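Von: Huia Katene
An: Liste Greifen und Wischen
Betreff: Re: Kameras am Kopf oder am Handgelenk? (und nochmal Fleveck gegen Bandov)

Hallo zusammen,

danke für die vielen Rückmeldungen, ich antworte mal gesammelt auf Wolfs Mail und hänge unsere Ergebnisse gleich mit dran. Es wird lang, wer nur die Zahlen will, springt nach unten zum Abschnitt "Durchgänge".

Am 01.01.2025 schrieb Wolf:
> Moin Liste,
>
> wir stehen gerade vor der Entscheidung, welchen Greifer wir für unsere
> Reinigungsaufgaben nehmen. Zur Auswahl stehen der Bandov mit zwei
> Parallelbacken und der Fleveck mit drei adaptiven Fingern. Im Datenblatt
> sehen beide brauchbar aus, aber da steht natürlich nichts darüber, was
> passiert, wenn ein Lappen dazwischen hängt.
>
> Konkret würde mich interessieren:
> - Hat jemand beide am selben Arm gehabt?
> - Wie haltet ihr das Tuch? Fest eingespannt oder wirklich gegriffen?
> - Reicht euch eine Kamera am Kopf, oder braucht man die Handgelenke
> zwingend dazu?
> - Wolis-Controller: Kraftregelung ja oder nein? Ich lese da sehr
> Unterschiedliches.
>
> Wir haben bisher nur glatte Tischplatten gewischt und das geht mit
> allem. Jetzt sollen es Geländer und Griffe werden.
>
> Gruß
> Wolf

Also, zuerst die kurze Antwort: Ja, wir hatten beide am selben Arm, und ja, bei runden Sachen trennt sich das Feld ganz gewaltig! Tischplatten sind wirklich kein Maßstab, das haben wir im August auch schmerzlich gelernt. Da lief alles wunderbar, und dann kam die erste Stange.

Wir haben uns als Testaufgabe das Abwischen von Langhanteln ausgesucht, und ich kann das nur weiterempfehlen. Eine Hantelstange ist glänzend (Tiefenkameras hassen das), sie hat abwechselnd glatte und gerändelte Stellen (Tücher hassen das), und sie liegt in einer Ablage, in der sie sich drehen kann, wenn man mit dem Lappen daran zieht. Die zweite Hand muss also etwas tun, sonst wischt man gar nichts, man rollt bloß. Dazu ist so ein Studio ein herrlich unaufgeräumter Hintergrund mit Spiegeln und Deckenlampen. Im Labor hätten wir uns das nie so gemein gebaut.

Zur Kamerafrage. Wir haben beide Varianten verglichen, nur Kopf und Kopf plus Handgelenke. Mein Bauchgefühl war vorher ganz klar auf der Seite der Handgelenke. Inzwischen bin ich da viel vorsichtiger, denn der Blick vom Kopf gibt erstaunlich viel her, solange beide Hände vor dem Körper arbeiten. Man bekommt die haltende Hand, das Tuch und ein langes Stück der Stange gleichzeitig, und das Modell kann am Ort der Ablage ablesen, wie weit es noch bis zur Hülse ist.
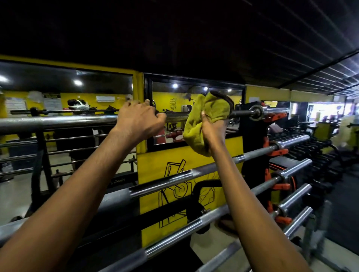 Blick vom Kopf: links halten, rechts wischen, oberste Stange in der Ablage.

Schaut euch an, wie sich das Tuch über der Stange bauscht. Genau da sitzt die Schwierigkeit: Die Hand kommt von unten, der Stoff legt sich nach oben in Falten, und von der Kontaktstelle selbst ist vom Kopf aus eben nur ein Teil zu erkennen. Ob das Tuch auf der Unterseite anliegt, weiß die Kopfkamera schlicht nicht. Dafür waren die Handgelenkkameras dann doch nützlich, allerdings nur in der Phase direkt nach dem Ansetzen. Beim Wischen selbst sahen sie bei uns fast nur Stoff.

Noch etwas, das mir beim Sortieren der Bilder aufgefallen ist und das ich sehr mag: die Brackets. Die orangen Halter heben sich vom schwarzen Gestell so schön ab, dass unser Segmentierer sie praktisch ohne Nachtraining gefunden hat. Wir benutzen sie jetzt als Anker für die Lage der Stangen. Die Stangen selbst direkt zu schätzen war ein Elend, weil die Tiefe auf dem Chrom wegbricht, aber der Halter ist matt genug und bewegt sich nicht. Bei Geländern, Wolf, würde ich es genauso versuchen: nicht am Rohr festbeißen, lieber die Pfosten oder Wandhalter nehmen.

Die Spiegel haben uns dagegen zwei Nachmittage gekostet. Ein Detektor, der auf "Stange" trainiert ist, findet eben auch die Stange im Spiegel, und Personen gleich mit. Wir haben zuerst mit Masken herumgespielt, das hielt genau bis zur nächsten Kopfdrehung. Am Ende haben wir einfach alles verworfen, was weiter weg liegt, als die Arme reichen. Plump, aber seitdem ist Ruhe.

Jetzt zu den Greifern.

Der Bandov ist ein ehrlicher, steifer Parallelgreifer und ich mag ihn sehr. Halten kann der! Als linke Hand, die nur die Stange festhält, war er bei uns klar vorn. Backen zu, Kraft drauf, die Stange dreht sich nicht mehr. Mit dem Tuch wird es zäh. Er klemmt es an einer einzigen Linie, der Rest hängt herunter, und sobald die Rändelung kommt, zieht es den Stoff seitlich aus den Backen. Wir haben es mit breiteren Backen probiert (gedruckt, mit einer weichen Auflage), das war besser, aber nicht gut.

Der Fleveck knüllt. Anders kann ich es nicht sagen, er macht mit dem Tuch ungefähr das, was man selbst auch tun würde: zusammenraffen, andrücken, los. Die drei Finger passen sich der Rundung an, und weil der Stoff in mehreren Lagen dazwischen liegt, verzeiht das Ganze auch mal einen Fehler in der Höhe. Als Haltehand hat er mir weniger gefallen. Er gibt nach, und dann wandert die Stange ein bisschen mit, gerade so viel, dass die Regelung nervös wird.

Also haben wir irgendwann gemischt: links Bandov, rechts Fleveck. Ich weiß, dass viele hier auf der Liste zwei gleiche Hände wollen, wegen der Ersatzteile und wegen des gespiegelten Trainings. Das Spiegeln fällt tatsächlich weg, das tut weh. Für diese Aufgabe war es mir das aber wert.

Durchgänge

Ein Durchgang heißt bei uns: Tuch aufnehmen, ansetzen, von der Haltehand bis zur Hülse wischen, Tuch wieder ablegen. Gewertet wird nur, wenn das Tuch die ganze Strecke Kontakt hatte und nicht heruntergefallen ist.

Durchgänge insgesamt: 3.673
davon mit gemischter Bestückung: 2.233
davon gewertet (nur gemischte Bestückung): 1.968

Die übrigen Durchgänge verteilen sich auf die beiden reinen Bestückungen, und zwar leider ziemlich ungleich, weil uns zwischendurch ein Kabel am zweiten Fleveck gestorben ist. Deshalb gebe ich für die keine Quote heraus, der Vergleich wäre unfair. Mein Eindruck aus dem Zuschauen steht oben, nehmt ihn als Eindruck.

Was in den nicht gewerteten gemischten Durchgängen schiefging, habe ich mir in Stichproben angesehen. Am häufigsten: Das Tuch war schon beim Aufnehmen schlecht gefasst, und der Rest war dann nur noch Schicksal. Danach kommt der Übergang zur Hülse. Da springt der Durchmesser, der Kragen steht vor, und die Hand fährt entweder dagegen oder hebt viel zu früh ab. Der Abstand zur Haltehand hat auch eine Rolle gespielt. Wenn rechts direkt neben links angesetzt wird, kommen sich die Greifer ins Gehege, der Fleveck ist nun mal breit.

Wolis-Controller

Kraftregelung: ja, unbedingt, aber bitte nur quer zur Stange! Ich glaube, daher kommen auch die unterschiedlichen Berichte. Wer in allen Richtungen nachgiebig regelt, dem bleibt der Arm an der Rändelung hängen und holt dann mit einem Ruck auf. Entlang der Stange fahren wir stur Position, quer dazu Kraft, und die Rotation ums Handgelenk lassen wir weich. Wir haben bei 19 Newton Anpresskraft angefangen und sind dabei geblieben, mehr hat nur den Stoff schneller zerlegt. Achtet bei der Wolis-Firmware darauf, dass der Filter für den Kraftsensor nach einem Neustart wieder auf der Voreinstellung steht. Das hat uns einen ganzen Vormittag lang Messwerte beschert, die wir wegwerfen durften.

Tücher

Wolf, du hattest nach eingespannt oder gegriffen gefragt. Gegriffen, immer. Eingespannt lief bei uns auf der Stange stabiler, klar, aber sobald der Durchmesser wechselt, steht man da. Und nehmt eine Farbe, die im Raum sonst nicht vorkommt. Wir sind bei Olivgrün gelandet, das hebt sich von Chrom, Schwarz und Gelb gut genug ab. Ein graues hatten wir auch, das war vor den Stangen hoffnungslos. Frisch aus der Packung sind die Tücher übrigens so steif, dass der Fleveck sie gar nicht richtig zusammenrafft, also vorher einmal waschen, ohne Weichspüler.

Offene Punkte, bei denen ich mich über Meinungen freue:

- Hat jemand Polarisationsfilter vor der Kopfkamera probiert? Mit so vielen Lichtern über den Stangen müsste das doch etwas bringen, ich habe mich nur noch nicht getraut, die Kalibrierung dafür anzufassen.
- Die unteren Stangen im Gestell. Bisher wischen wir nur die oberste Ablage. Weiter unten verdeckt sich der rechte Unterarm die Sicht selbst, und die Stangen liegen so dicht, dass der Fleveck kaum dahinterkommt. Schmalere Finger? Anderer Winkel? Oder doch den Oberkörper neigen?
- Wer fährt taktile Sensoren in den Fingern, durch Stoff hindurch? Mich würde brennend interessieren, ob da überhaupt noch ein brauchbares Signal ankommt.

Die Backen für den Bandov stelle ich gern als Druckdatei zur Verfügung, schreibt mir einfach direkt, Anhänge frisst die Liste ja immer noch. Die Rohdaten sind größer, da müssten wir uns auf einen Weg einigen. Und Wolf, falls ihr wirklich mit Geländern anfangt: bitte berichte, auch wenn es erst mal schiefgeht!

Viele Grüße
Huia

-- 
Huia Katene
Katene Robotik, Greifen und Manipulation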